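15 August 2024
Handheld gripper kit from Fakeck – trial notes, second entry

OK, picking up where I left off before the fingers came. The new pair is on and I've been walking around the office with the thing most of the day, so this is going to ramble a bit. If you're only here for whether we should buy it, skip down to the money part.

Quick recap for whoever reads this on the Majumder side: Fakeck will lend us one handheld unit for 30 days, with their Zolangate software on a trial license. You carry the gripper, you do the task with your own hand on the trigger, and the software is supposed to turn your recordings into something we can train the arm on. No arm needed while you collect. That's the pitch, anyway, and it's the part I care about, because our arm is booked solid and I'm tired of fighting for slots.

Mounting. The fingers come loose in a bag with the screws and you put them on the white plates yourself. I got the left one on fine and then put the right one on with the ribs facing out (yes, really) and had to undo it. The instructions show both fingers from the same side, so you can't tell. I wrote to them about it. Use the short driver, the long one bangs into the housing and you end up holding it at an angle. Torque isn't given anywhere! I went to snug and stopped.

The ribbed insides are soft, softer than the sample they sent in the first box. I like them a lot. On a pen or a marker they fold around it and hold on. On flat stuff they're worse, and a single sheet of paper is basically hopeless unless you slide it off the table edge first and pinch it there. Same with the thin booklets. I got better at it with practice, but I'm not sure that's the kind of trick I want in the training data.

Calibration took 11 minutes the first time and a lot less after that. You wave the gripper past the printed board, it beeps, you wave it again slower. Zolangate complained about motion blur until I turned on the rest of the lights. Worth remembering for December, when it's dark in here by the time anybody has a free hour.

Recording. I got 67 takes today, all tabletop pick and place, mouse to pad, mug from one side to the other, that kind of thing. The software threw out almost 30 percent of them on its own, mostly for lost tracking. I went through the rejects and I agree with most of its choices, but a few looked perfectly good to me. There's no button to overrule it. You can export the rejects separately and put them back by hand, which I did, and it's a pain.

I have a guess on the tracking. It drops when I swing toward the windows and comes back when there's plenty of table in view. Could be the glare, could be the big plain tiles, since there isn't much on them to latch onto. I haven't separated the two yet. Tomorrow I want to pull some takes facing the other way with everything else kept the same, and then some low ones over the floor. The wide lens is great for context though – you get the fingers, the whole table, and most of the room in one go, and I stopped worrying about aiming after the first few takes.
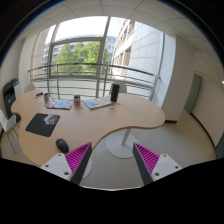 Fingers open on the approach to the table, mouse just past the left tip. Mug, booklets and the patterned cup are over on the far side.

The wavy table edge is a nuisance for setting start positions, by the way. I kept lining up by eye against a curve and drifting. Going to put tape down.

Weight: fine for short sessions, not fine for an afternoon. My wrist is sore as I type this. Jamier's demo unit that we had in for a look was lighter but the grip was narrower, and I couldn't get it around a mug at all, so I'd still take this one. I wish it had a loop or a strap or something.

Money. After the trial it's $304 a month for the unit and one seat of Zolangate, fingers extra once you wear them out. No word yet on how long a pair lasts. I asked, and got a link to a page that didn't say. I also asked if the export still works after the license lapses and haven't heard back. I'd want that one in writing before we sign anything.

Where I am right now: leaning yes for a short rental, no on buying. The hardware is nice to use and the recordings I've watched back look clean. The auto reject thing bugs me.

To do:
Tape start marks on the table
Window vs. no window takes, same objects
Low takes over the floor tiles
Weigh the unit on the shipping scale
Chase Fakeck on finger life and export
Try the paper pick with the old fingers
Back up today's takes, including rejects, before anyone updates Zolangate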